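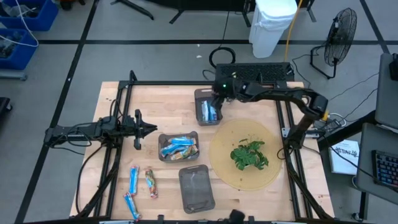 I need some advice on finishing a butcher-block top. I bought one secondhand in November for a bench in my garage and the seller had no idea what was on it, if anything. Mine is the same light color as the table in the photo, and I would like to keep it that way. I'll be sorting hardware on it in plastic bins like the gray ones there, so things will get dragged around, and now and then I'll put a coffee cup down. No food prep. The garage has a concrete floor and no heat. I have half a can of Siltus hardwax oil left from a door, plus mineral oil from the kitchen. Do I need to sand off whatever is there first, and will either of these turn the wood yellow?
Tadeusz Zawadzka

Put a few drops of water on it in different spots and wait ten minutes. If the water beads up, there is a film or wax on it and you need to sand. If it soaks in and leaves a dark mark, the wood is bare or has old mineral oil in it. Wipe a hidden spot with mineral spirits and look at the rag. Greasy means oil.

For sanding I would start at 120 and stop at 150 for a hardwax oil. Check the can, some makers want 120 and no finer. Don't go to 300, the surface gets too closed up and the oil sits on top and stays sticky. I did that on a desk and had to redo it.

Mineral oil won't yellow much but it never dries. It also gets onto cardboard and paper, so I'd skip it for a bench. Hardwax oil will warm the color some. If you want it to stay pale, look for one sold as "raw" or "natural" with a little white pigment in it. Try it on the underside and let it dry overnight before you decide.

Do the bottom and the ends too. An unheated garage goes damp and dry all year and a top sealed on one side can cup. If you screw it down, use slotted brackets so it can move across the width.

Last thing, oily rags can catch fire by themselves. Lay them flat outside until they are stiff, or put them in water in a metal can with a lid.
Zinhle Rampersad

I just used floor polyurethane, water based, three coats. Still fine. Paid 37 dollars for the can.
Cutby78

Thanks both. Water soaked right in, and the rag came up a little greasy. I'll sand and try the Siltus on the underside.
Tadeusz Zawadzka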